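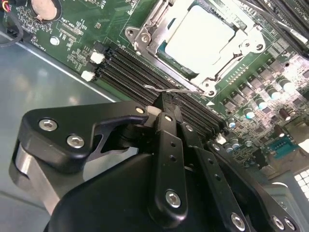
Can I just spray the whole thing with a can of air and call it done? Asked by Villanueva, twice now, so it goes first.

Mostly yes. Short bursts, can upright, chassis on its side. Hold off on the memory slots till last or you blow everything from the rest of the board straight into them. Don't shake the can first.

Trernix Desk — board and chassis FAQ
Last updated February 15, 2026

What do you take in?

Desktop PCs and small towers. Boards with the processor in or out. No laptops, no phones, no TVs. Monitors go to Vultico, two doors down, same hours.

Do I need to take the memory out before I bring it?

No. Leave it if it's in. If it's already out, put the sticks in an antistatic bag, not loose in the bottom of the case. We get a lot of loose ones. Kitchen foil is not an antistatic bag.

And the processor?

Leave it in its socket with the bracket closed. Safest place for it. If you've pulled it already, don't put it back just for the trip, bring it in a hard case, contacts not touching anything.

Which way does the memory go in?

There's a notch in the stick and a key in the slot. Line them up. If they don't line up, turn the stick around. Still no? Wrong type for the board, stop pushing. Open the latches first, then press on both ends til they click. It takes more force than people like.

Which slots do I use if I only have two sticks?

Check the manual for your board. On a lot of four-slot boards it's the second and fourth counting away from the processor, but not all, so check. Manual lost? The model number is usually printed on the board somewhere between the slots. Write it down before you close the case.

What's the bent wire next to the processor?

On most sockets with a metal bracket, that's the load lever. Holds the bracket down on the chip. To open: push down, a little sideways, clear of the hook, then let it come up slowly. Keep a thumb on it. To close, same thing backwards. It creaks. Normal.

Can I close the bracket with no processor in it?

Only with the plastic cover fitted, and go easy. The pins in the socket bend if you look at them wrong. Bent pins we can sometimes fix, $40, no promises.

How do I get old paste off?

Isopropyl, 90 percent or better, and a coffee filter or lint-free cloth. Wipe, don't scrape. No knives, no screwdriver tips. The metal lid on the chip should come up clean and bright. New paste: a small blob in the middle. You don't need to spread it, the cooler does that.

Do I have to take the board out of the chassis to clean it?

Usually not. Leave it screwed down, it's less likely to flex. Take it out only if there's been a spill or you need to get at the back.

What does it cost?

Clean and check, $30. That's dust out, old paste off, new paste on, memory seated, power-on test. Parts are extra and we call before ordering anything. Pin work is the $40 above, on top.

How long?

Dropped off by 9 in the morning, most are ready the next working day. October is slower, everybody in Rirthorpe seems to bring one in the same week.

It won't turn on after I put it back together.

Reseat the memory. Then check both power cables — the big one and the small one up by the processor. The small one gets forgotten more than any other. Then try one stick only, in the slot the manual says to start with. Then bring it in.

It turns on but only sees half my memory.

One stick isn't all the way down. Power off at the wall, pull it, look in the slot for lint, put it back. Try the sticks in swapped places too, so you know if it's the stick or the slot that's bad.

My memory is rated faster than 4000 but shows up slower. Broken?

Probably not. Most boards start at a safe default speed and you have to switch on the memory profile in the setup menu. If the machine gets flaky after that, switch it back off.

Do you buy old boards?

Sometimes. Email the model number and say what's still on it, processor, cooler, memory. Photos help. We wont quote over the phone.

Do you wipe drives?

Yes, if you ask in writing. There's a box for it on the drop-off form. Tick it or we don't touch the drive.

Parking?

Out back, enter from the side street. Ring the bell if your hands are full.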